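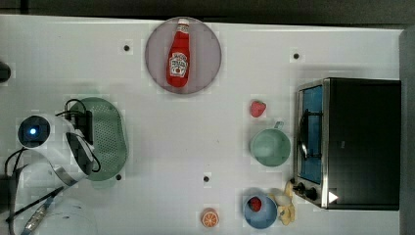 Fig. 1. Our arm over the green colander, toy kitchen layout.

Rima Saliba and I spent most of April swapping two grippers on the same arm, and I still have opinions! We logged 753 grasps with the stock fingers before trying the Tellari pair — softer, wider, and a pain to bolt on. The banana was easy with either one. The strawberry was my headache (the stock fingers kept pushing it toward the mug), and the Tellari ones did better there but slipped on the bottle. Next up is rerunning the bottle grasps at a lower closing speed.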